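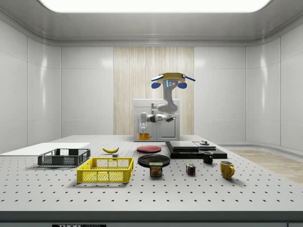

The Case for Fixed Crate Sizes in Small Kitchens

By Jad Rizk

Most small commercial kitchens buy storage crates the way households buy mugs. One arrives with a produce order, two more come from a closing sale, and a few are ordered in a hurry in October when the root vegetables come in. After several years the shelves hold a mixed set with different rims, wall angles and base dimensions. My position is that this is a cost, that it can be measured, and that a kitchen should settle on one footprint and retire everything else.

The first problem is stacking. A crate stacks safely when the base of the upper unit sits inside the rim of the lower one with little sideways play. Two crates from different makers can look alike and differ by enough that the upper one rests on two edges. Staff compensate by stacking lower. At the Mansour kitchen, where I managed stores, we had 46 crates in five footprints, and the walk-in was full at a level that left the top third of the shelving empty.

The second problem is counting. If every crate of onions holds the same volume, a stock check consists of counting crates and estimating the one that is partly used. With mixed crates, each has to be judged on its own, and two people will judge it differently. Our onion count was wrong by at least one crate on most checks. After the change it was usually right. I did not keep good enough records to give a percentage, and I distrust the percentages that crate suppliers print.

The usual objection is money. Replacing our set cost $1,574, including lids for 18 units. A kitchen with thin margins will not enjoy that invoice. It can be spread out, though. Choose the footprint first, buy only that footprint from then on, and move the odd sizes to dry goods or linens, where stacking height matters less. The mixed period is annoying and lasts a year or more.

A better objection concerns contents. Herbs bruise under depth, and a crate sized for potatoes is a poor place for them. I accept this, and the answer is to fix the footprint and vary the height. The Bistska range comes in 3 heights on one base. Zekham sells two. Trundiva has a wider choice of heights, but the rim profile changes on the tallest version and it will not seat on the others, which defeats the purpose.

Mesh walls or solid walls is a separate question and gets more attention than it deserves. Mesh lets air through and is lighter. Solid walls contain leaks. Use mesh for whole produce and solid for anything cut or thawing. What matters for storage is that both types share a base.

Color should be treated the same way. Assign it by use, write the assignment on the wall, and do not let it influence the size you order. I have seen a kitchen accept a second footprint because the supplier was out of the right color. A strip of tape would have solved that for a month, and the second footprint was still there when I left.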